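Mixing bowl

A mixing bowl is a deep, open, round-sided vessel used for combining ingredients before they are cooked, chilled or regretted. It is among the oldest pieces of kitchen equipment still in daily use and has changed little in shape, apparently for want of anything wrong with it. Mixing bowls are made in pottery, glass, enamelled or stainless steel, and plastic, and are sold singly or in nested sets.

The mixing bowl is usually distinguished from the serving bowl, which is meant to be looked at, and from the cereal bowl, which is meant for one person. In practice the distinctions collapse whenever there are guests.

Form

A typical mixing bowl is wider at the top than at the base, with curved walls that let a spoon or whisk travel without meeting a corner. Flour that finds a corner tends to stay there. The base may be flattened, footed or fitted with a rubber ring. Bowls without any such provision will rotate in sympathy with the spoon, and the traditional remedy is a damp cloth underneath.

The rim is generally thickened or rolled. A rolled rim stiffens the wall, gives wet fingers something to hold and does less harm to a worktop when the bowl is turned over to dry. On pottery bowls it also takes most of the chips. Some patterns add a pouring lip, through which batter may be directed into a tin, and from which it afterwards runs down the outside.

Materials

Glazed earthenware was long the standard. It is heavy, keeps still while being stirred and holds its temperature well, qualities valued in bread making and forgotten when lifting it from a high shelf. Heatproof glass allows the cook to see unmixed flour at the bottom. Stainless steel is light and almost unbreakable, and rings like a bell when struck by a whisk, a property much enjoyed by children and by the sort of person who bakes before breakfast.

Plastic bowls became common in the twentieth century and brought colour to a class of object that had mostly been cream, white or brown. They may be opaque or translucent. The translucent kind offers a rough idea of what is inside, in much the way that frosted glass offers a rough idea of who is at the door. Plastic scratches more easily than glass or steel, and bowls kept for years may hold on to the memory of a curry.

Nesting and stacking

The terms are often confused. Nesting bowls are graded in size so that each sits inside the next, and a full set takes up little more room than its largest member. Stacking bowls are all of one size and rest one upon another, rising as they go. Most household cupboards contain both sorts, combined by whoever last emptied the dishwasher.

Graded sets are frequently coloured by size. The household writer Sawsan Daher, in her handbook The Reasonable Cupboard, argues that this is the only form of kitchen labelling that survives contact with a family: people who will not read a label will still ask for "the yellow one". Daher recommends keeping the largest bowl at the bottom and nothing inside the set that is not a bowl. She lists as offenders the sieve, the lemon squeezer and the single lid belonging to something else.

Two smooth bowls of nearly the same diameter may jam when pushed together, particularly if put away damp. The usual advice is to fill the inner bowl with cold water and stand the outer one in warm. Striking them is also widely practised, and is how many sets come to have an odd number.
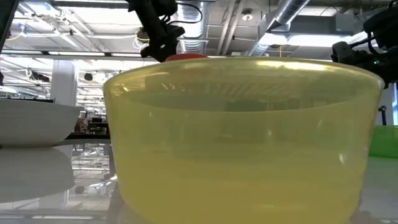

A translucent yellow bowl with a thick rolled rim; a green bowl is partly visible at right and two white bowls are stacked at left.

Size and naming

Makers have never agreed on what "large" means. Capacity is given by some in litres and by others as a diameter across the rim, which says little about depth. The Dridholm pattern, a plain pottery range, was numbered from 2 to 19 with no explanation of the missing number 1 and no consistent step between the rest. Costel Vlachou, who catalogued the range for the kitchenware collection at Flornley, measured 53 surviving bowls and found that eight were marked with a number belonging to a different size. His catalogue files them under what they say they are.

The rival Sendano range avoided the difficulty by using names, of which "Family" was smaller than "Generous" and larger than "Ample". It did not sell well.

Other uses

Mixing bowls are regularly pressed into service outside baking. Common duties include washing salad, proving dough, soaking beans, standing in for a fruit bowl and catching drips from a ceiling. A large plastic bowl is often kept beside the sofa during illness, after which opinion in the household divides over whether it may return to the kitchen. Daher holds that it may, if scalded. A later edition of her book notes correspondence on the point.

Care

Plastic bowls are best washed with a soft cloth, as scouring clouds the surface. Those used for whisking egg whites should be free of grease, and many cooks keep a glass or metal bowl for the purpose, plastic being reluctant to give up the last of the butter. Pottery with a crack through the glaze is normally retired from food use and given a plant.

See also

Batter
Colander
Nseir bowl
Pudding basin
Whisk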